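CM4 - Fixer dans le creux : cloisons, chevilles, charges
1er novembre 2019 - par l'équipe atelier, Horkent

Notes du cours, remises au propre trop vite. Le polycopié complet reste celui de la rentrée, ici seulement ce qu'on a vu en plus + les corrections.

Rappel du CM3. Mur plein = le support travaille en compression autour de la cheville. Cloison creuse = il n'y a presque rien à comprimer, la plaque fait quelques millimètres et derrière c'est du vide. Donc on va chercher un appui au dos (cheville à expansion, à bascule) ou on va chercher l'ossature. Toujours se demander d'abord : qu'est-ce que j'ai derrière ? Taper, sonder, percer petit.

1. Les deux efforts

Cisaillement : la charge tire vers le bas, le long du mur. En général la cheville encaisse bien, c'est la plaque qui s'ovalise.
Arrachement : la charge tire vers soi. Beaucoup plus méchant. Dès que l'objet est déporté du mur on a les deux à la fois.

Bras de levier - à connaître par coeur. Même poids, deux fois plus loin du mur = deux fois le moment. Une étagère profonde chargée au bord avant, c'est le cas classique du dessin au tableau. Une patère simple avec un manteau dessus, le déport est faible, mais les gens tirent sur le manteau au lieu de le décrocher. Effort dynamique, jamais dans le calcul, toujours dans la vraie vie. 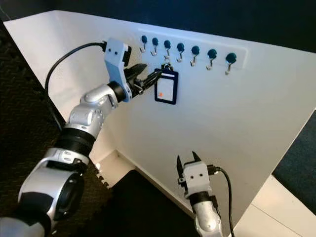
Entraxe. Si on répartit sur plusieurs points, il faut que les points soient vraiment rigides entre eux, sinon c'est le premier qui prend tout. Une barre souple ne répartit rien. Pour l'exercice on prend des montants à 300 mm, valeur fictive choisie pour que ça tombe juste, ne pas la recopier sur un chantier !

Exercice fait en cours (énoncé Ciltico) :
- charge de 9 kg, déport 85 mm
- on convertit : 9 kg, disons 89 N avec g = 9,81 et l'arrondi au dessus
- moment = 89 x 0,085, soit un peu plus de 7,5 N.m
- on divise par la hauteur entre vis haute et appui bas pour avoir l'arrachement

Plus cette hauteur est petite, plus l'arrachement monte. D'où l'intérêt d'une platine haute. Beaucoup ont divisé par l'entraxe horizontal, c'est faux, relire le schéma.

2. Choix de la cheville

Plaque simple, charge légère : cheville autoforeuse, rapide, à usage unique ou presque. Si on dévisse trois fois le trou est mort.
Plaque simple, charge moyenne : expansion métallique avec pince. Bien tenir la pince d'équerre.
Charge lourde : montant, ou renfort posé avant de fermer la cloison. Pas de discussion.

Panneau de bois ou dérivé : autre logique, vis directe si l'épaisseur suffit. Avant-trou près du chant, sinon ça éclate. Visser dans le chant d'un aggloméré tient toujours moins bien que dans la face - question posée à tous les partiels.

3. Pose

Tracer au niveau, pas au plafond (le plafond n'est jamais droit). Premier trou, fixer sans bloquer, régler, pointer le second. On bloque à la fin seulement. Les trous oblongs servent à ça, ne pas les mettre tous dans le même sens.
Serrage : s'arrêter quand la platine plaque. La visseuse au couple maxi foire la plaque en une demi seconde.
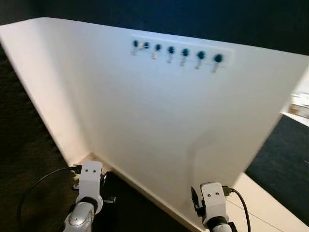 Panneau blanc dressé, bande de montage blanche près du haut.

Finition : reboucher les essais ratés avant de peindre, poncer à sec, dépoussièrer. Un enduit mal sec se voit en lumière rasante, surtout sur du blanc mat. Regarder de côté avant de dire que c'est fini.

4. Pour le TD

Refaire l'exercice avec le déport doublé. Comparer les fiches Barbu et Wendent : l'une donne la charge de rupture, l'autre la charge d'usage, ce ne sont pas les mêmes chiffres et on ne compare pas sans coefficient. Apporter calculatrice + crayon.
Pas vu : plafonds, carrelage. Reporté.

Dernière mise à jour : avril, correction de l'unité dans l'exercice

Commentaires

etu_groupe2 : dans l'exercice c'est bien la hauteur entre la vis et le BAS de la platine ?
Réponse de l'équipe : oui, appui en bas, voir schéma.

anonyme : le carrelage est au partiel ou pas

bricole_du_soir : merci pour le passage sur les fiches, je comparais n'importe comment depuis des années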